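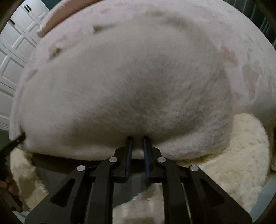 Benedetta, you asked who was still awake for the end of the Nelleck hall meeting. I was, having brought my own padding after last year. The chairs have got no softer, and I would advise anyone coming in December to bring something plush and pale with a short pile, of the sort that shows every stroke where it has been brushed the wrong way. The crumbs will be no secret, but you will be able to walk home.

On 14 past the hour, or whenever it was, Veronica Roman wrote:
> Can somebody tell me what was decided about the
> 485 bus? I left when Dorin got out the second map.
> Is it still going through Plurkbridge or not?

It is, in the sense that it will pass through Plurkbridge without stopping. The operator wants to drop 2 stops, the one by the chapel and the one at Sondmont turn, and says this will save the driver time. Dorin pointed out that the driver currently spends that time parked outside the bakery.

Emilian read out the petition -- 132 names, one of them his dog's. Boglárka wants the dog removed before it goes in. He is thinking about it.

If you use the chapel stop, write to the council before the month is out and say what time you catch the bus. They have had plenty of letters about principle and hardly any about the 7.40.

Dorin has kept both maps and will show them to anyone who asks. Please be careful how you ask.

Boglárka has the forms.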